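Tanduvholm launches Uto, a tabletop kitchen kit for teaching and testing robot arms

July 22, 2024 — Tanduvholm today opened orders for Uto, a kit of everyday kitchen objects, task cards and recording software for groups who work with robot arms on household jobs. The kit is sold to university laboratories, colleges and company research teams. It has been in trial use since January at the firm's own workshop and at Belmonte, the training centre that helped to write the tasks.

Uto is meant for people who already have an arm and a table and want to start collecting demonstrations without spending weeks choosing objects. Buyers receive a box of cookware, crockery, play food and packaging, a printed set of 92 task cards, and a licence for Tulard, the Tanduvholm program that logs each attempt and stores it with the card it belongs to.

The tasks are short. Most ask for one object to be moved, turned over, put into another or taken out again. Longer cards join several of these together, such as clearing a plate and then opening an oven door. Each card gives the starting layout in words and says what counts as finished, and leaves the exact position of things to the operator. Tanduvholm recommends changing the layout after every 12 attempts.

"We wanted a table that looks like somebody is halfway through making lunch," said Noel Magbanua, product manager for Uto. "A lot of test sets are blocks and cups in a neat row. Ours has a spatula lying across a pan and a ketchup bottle in a colander, and the arm has to deal with that." 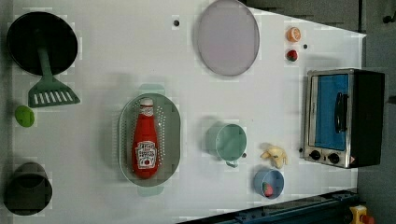

What is in the kit

The standard box holds pans, utensils, plates, bowls, mugs, containers and a selection of food items. Colours may differ between batches. Replacement items can be ordered singly, and the task cards are numbered so that a laboratory can leave out any that call for an object it does not have.

A toaster oven is not included in the standard box because of differences in mains plugs. It can be added to an order as an extra, or customers may use one of their own. Tasks with the oven are done with the appliance unplugged, and the cards say so at the top.

The kit does not include an arm, a table or an emergency stop. Tanduvholm expects buyers to have these in place and to have carried out their own risk assessment before starting work.

Trial at Belmonte

Staff and students at Belmonte recorded over 500 attempts during the trial. Their comments led to several changes. The wording of the cards was made shorter, a few tasks that depended too much on the shape of the gripper were dropped, and Tulard now lets an operator mark an attempt as spoiled without stopping the session.

"New students were recording usable attempts on their first afternoon," said Maribeth Bautista, who ran the trial at Belmonte. "The oven door was the hard one. Handles are difficult when you are coming down from above, and we asked for more practice cards on that before the full task."

Those practice cards are now part of the set — five in all, starting with touching the handle and ending with the door fully open.

Ordering and support

Uto can be ordered from Tanduvholm directly. The price depends on the number of Tulard seats, and a written quotation is sent on request. Support by email is included for the first 12 months. Groups that took part in the trial will receive the final card set free of charge.

About Tanduvholm

Tanduvholm makes teaching and test equipment for robotics. Its products include the Uto kitchen kit and the Tulard recording software.

Press contact: Noel Magbanua, Tanduvholm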